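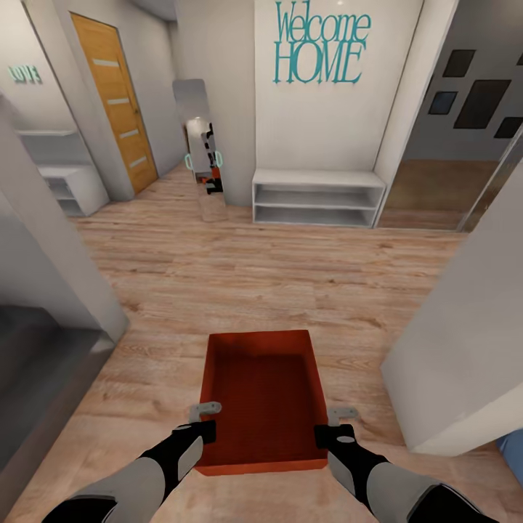
UNIT 2: THE ENTRANCE HALL

Course Handout – Foundations of Residential Interiors

This unit considers the entrance hall as a room in its own right. Students should read the handout before the studio session and bring the measured plan begun in Unit 1.

Historical background

In many older houses the hall was a working room, used for receiving callers, storing outdoor clothing and reaching the stairs. As houses became smaller, the hall was often reduced to a corridor. Later builders sometimes removed it altogether, so that the front door opened directly into the living room. Each arrangement affects noise, heat loss and privacy, and these effects should be noted in any survey of an existing home.

Circulation

A hall must allow two people to pass and a door to open fully without striking furniture. When drawing the plan, show the swing of every door and mark the path from the entrance to each room. Where paths cross, leave the floor clear. Narrow halls benefit from shallow furniture fixed to the wall – a shelf or a row of hooks is usually enough.

Floor finishes

The hall receives more dirt and wear than most other rooms. Wood planks are warm in appearance and can be continued into adjoining rooms without a threshold. The direction of the boards deserves attention: boards laid along the length of a hall draw the eye toward its far end, while boards laid across it make the space seem wider.

The end wall

In a long corridor, the wall facing the visitor is seen first and for the longest time. It may be left plain or given a picture, a mirror or lettering. A greeting such as "Welcome HOME" in teal on a white wall is one treatment. Lettering should be tested at full size on paper before it is applied, and viewed from the front door.

Case study: the Royer house

The Royer house, a narrow townhouse of 1,879 square feet, was replanned by Cengiz Duman. The original hall had no daylight and almost 8 feet of its length served no purpose. Duman moved the closet beneath the stairs and placed a glazed panel above the inner door. Gaspard Le Goff's critique of the plan, included in the course reader, argues that the closet is now too far from the entrance.

Assignment

Prepare a plan and one wall elevation of a hall known to you. Attach a written statement of 2 pages explaining your choice of floor and wall finishes. Work is due at the start of the next studio session.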